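February 2023

Pump cycling again overnight. I heard it from bed: a short run, a click, silence, another short run. With no tap open, a pressure pump should sit still for hours. Either water is leaving the system or the system has lost its cushion of air, and the first job is to find out which.

Procedure, so that I have it written down this time. Closed the isolation valve on the house side, left the pump live and watched the gauge. The needle held. Opened the valve, all taps off, and watched again. The needle dropped slowly and evenly to the cut-in point and the pump started. So the non-return valve at the tank is sound, and the leak is downstream. I had been ready to blame the non-return valve, having replaced it in August with the cheaper of the two on the shelf, and I owe it an apology.

Next, the branches. There are three off the main: kitchen and laundry, bathroom, and the garden line that goes past the shed. Shut the garden line at the stopcock and the needle held. Opened it and the needle fell. Repeated twice with the same result. The garden line is blue poly laid by the previous owner at a depth best described as optimistic, with joins wherever he ran out of pipe. No plan exists. I have been making one from what I dig up.

Before digging I walked it. The ground is hard as a plate at the moment and any damp patch ought to show. Nothing along the fence. Nothing by the lemon. A patch of couch behind the shed is greener than it has a right to be, which I had noticed in January and put down to the neighbour's dog. Dug there with the narrow spade. The soil was dry for the depth of the blade and then abruptly mud. The join is a compression coupling of a make I have never seen sold here, marked Sterkberg, and the nut on the uphill side has a hairline crack running lengthwise. It weeps along the crack under pressure and stops when the line is shut. Satisfying to have it in view.

Measured what it was costing me. Put an ice-cream tub under the coupling, bailed the hole so the tub sat clear, and timed the fill against the kitchen clock. The arithmetic came to more than 70 litres a day. For scale, the header tank on the stand holds 1000 litres, so I have been pouring the whole of it into the couch every fortnight. The main tank is low but not alarming. I knock on the corrugations to find the level and the note changes well under halfway.

Local rainfall last year was 877 mm by my own gauge, with the usual caution that the gauge stands too close to the pergola and reads under in a westerly. I mean to move it. I have meant to move it since we came. The figures would then not be comparable with the earlier ones, which is the excuse I have been using, and it is not a very good one, as I could run two gauges side by side for a season and work out the correction.

Temporary fix: none. I considered a wrap of self-fusing tape over the nut and decided against it. The crack opens under load and the tape would have to bridge wet plastic. The line stays off at the stopcock until I have a proper coupling. Tomatoes to be watered by can, mornings, from the laundry tap.

Drove in for parts. Nazanin Babaei was on the counter at Gulel and had the old coupling out of my hand before I had finished describing it. She says the thread is an imported pattern and the local nuts start on it, feel right for a turn and then bind, and that people force them and crack the body as well. Her advice was to cut the whole thing out and put in two new couplings with a short length of new pipe between, so that I'm not relying on the piece of old pipe that has been squeezed by the old grab ring. Bought two couplings, a metre of pipe and a packet of o-rings. Also a replacement gauge, as the glass on mine has gone milky and I have been reading it with a torch held sideways.

She asked whether I had checked the pre-charge in the pressure vessel. I had not. It is in the manual, which says to check it every year, and I can't find an entry in this book where I did. Went home and did it straight away: pump off at the wall, tap open to drain the vessel side, tyre gauge on the valve under the cap. It read 20 psi. The pump cuts in at a higher pressure than that, and the pre-charge is meant to sit just under cut-in, so it was well down. Brought it up with the bicycle pump, slowly, checking as I went. No water came out of the valve when I pressed the pin, so the bladder is intact. That would account for the runs being so short. The leak made it start, and the flat vessel made it stop again almost at once. Two faults, each making the other sound worse.

Ate late.
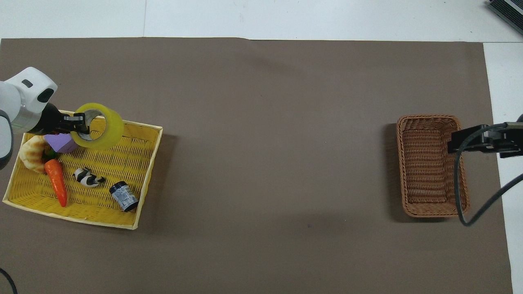
Packing tape at the yellow basket, wicker basket empty.

Back out in the last of the light to enlarge the hole. A coupling needs more room than you would think. The pipe has to flex sideways enough to enter the socket, and in a tight trench it will not flex at all. I dug until there was an arm's length of bare pipe either side of the join and squared the sides so they wouldn't slump. Laid a board across for the night, mainly on account of the dog.

The pipe on the downhill side is in fair condition. On the uphill side it has been nicked with something, an old wound, well weathered, not through the wall. I will cut back past it. This uses up most of the slack in my metre of new pipe, so the cut has to be right the first time. Wrote the order of work on the back of the Gulel receipt and pinned it inside the shed door:

Stopcock off. Garden tap open to drain.
Cut square, downhill side first.
Chamfer the ends, wipe, mark the insertion depth in pencil.
Nut, grab ring, o-ring, body. Push to the mark.
Hand tight, then a quarter turn with the strap wrench.
Stopcock open slowly, garden tap still open to purge the air.
Close the tap. Watch the join with a dry paper towel under it.

The paper towel is Viera Machala's trick. She did the plumbing on her own place up the road, all of it, and passed inspection. You can't see a weep on a wet fitting but a dry towel shows a drop at once. She also leaves a repair uncovered overnight under pressure before backfilling. I have always been too impatient for that, and have always been lucky, with the exception of the one by the lemon.

She rang this evening about something else (the fire plan, which we are overdue to go over, and whether my pump will run off her generator). I said it should, but that I would check the starting current on the plate. A pump motor draws several times its running current for the moment it takes to spin up, and a small generator will sag and stall it. The plate is on the underside, naturally. Lay on the concrete with a mirror. The pump is a Stekari, the lettering is stamped and not printed, and it can still be read if you rub chalk into it. Running current is given and starting current is not. I will borrow the clamp meter and measure it.

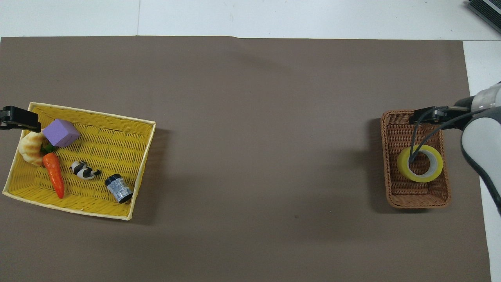
Other matters outstanding on the water side, while I am thinking about it and before I forget them again.

The first-flush diverter on the north downpipe has not emptied itself since spring. The drip hole at the bottom is a pinhole and blocks with roof grit. When it is blocked the chamber stays full, and the next rain goes directly to the tank with everything the birds have left on the iron. Unscrew, rinse, poke with wire, refit. Ten minutes with the ladder and I have put it off for weeks.

The mosquito mesh on the tank inlet has pulled away at one side. I can see daylight under it. There are wrigglers in the sample jar I dipped yesterday, not many. New mesh is on the shelf, stainless, bought for the purpose and then not used. The old clamp is rusted to the collar and will need cutting.

The filter cartridge under the kitchen sink is due. The housing is a Šťastný and takes the longer cartridge, a fact I have now learned twice by buying the shorter one. The short one fits inside perfectly well and lets the water straight past it.

Also the overflow. It discharges beside the footing of the tank stand and there is a hollow forming. Not urgent in a dry month. It will be urgent all at once in the first decent storm, so I would like to get a length of storm pipe on it and run it out to the swale. The fall is enough, judging by eye. I will put a level on it before I buy anything.

Checked the gauge a final time before writing this. Garden line shut, all taps off, vessel recharged. The needle is where I left it when I went in to wash up. The pump has not run since the kettle was filled. The house is very quiet without it and I keep listening for the click.

Tomorrow: cut the pipe early while the ground under the board is still cool enough to kneel on, then the diverter if the ladder is out. Ring Viera about the clamp meter. Water the tomatoes first.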